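Maintenance of the gripper cell, second term report

3.1 Starting situation

When our group received the Tridton cell, the two-finger gripper had already been used by three earlier groups. There was no log of its service. Our supervisor, Gilmar Fontes, asked us to write a simple maintenance routine and to keep the simulated copy of the cell in agreement with the real one. I was responsible for the fingers and for the simulated copy.

The complaint in the handover note was short: "drops round parts". We repeated the old test program with a plastic tube and found that the left finger arrived later than the right one. The tube was pushed to one side before it was held.

3.2 Inspection and repair

We switched off the cell, locked the supply and removed the gripper from the flange. Each finger has several links, and the links turn on pivot pins. We cleaned every pin with a dry cloth and moved each joint by hand. One inner pin on the left finger was stiff. Under the lamp we saw a thin line of old grease mixed with dust, and after cleaning the joint moved freely. The pin itself had a small mark but we decided to keep it, as the spare part from Bornell would need 19 days to arrive.

The screws of the fingertip pads were also not equal. Two were loose. We tightened them in the order of the manual and marked them with paint, so that the next group can see if they have turned.

3.3 Correction of the simulated copy

The simulated gripper closed perfectly from the beginning, and this was a problem for us, because it did not show the fault which we had in the real cell. Lương, who wrote the first version, had given both fingers the same friction value. We separated the values for each joint and added a small delay on the left side as an option. With the option on, the simulated cylinder moves sideways in a similar manner to the tube.

For checking the alignment we use the view from the wrist camera. The object must stand between the two pads before the close command is sent.

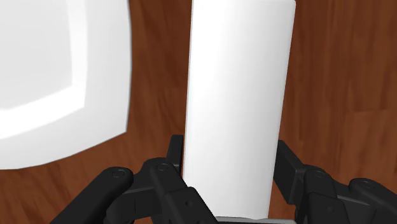
We ran 200 closing cycles on the real gripper on Thursday afternoon, with a pause after each 50 to feel the temperature of the motor housing. The tube fell in two cycles, both near the end. We think that the pads are worn, but we could not prove it with the tools we have.

3.4 Proposed routine

Every week: wipe the pads, look at the paint marks, run 10 closing cycles without a part.
Every month: clean the pivot pins, move all joints by hand, compare the closing time of both fingers.
Every term: remove the gripper, check all screws, update the friction values in the simulation.

The results are written in the blue folder next to the Jamton controller. The new pads are ordered and must be fitted by the next group.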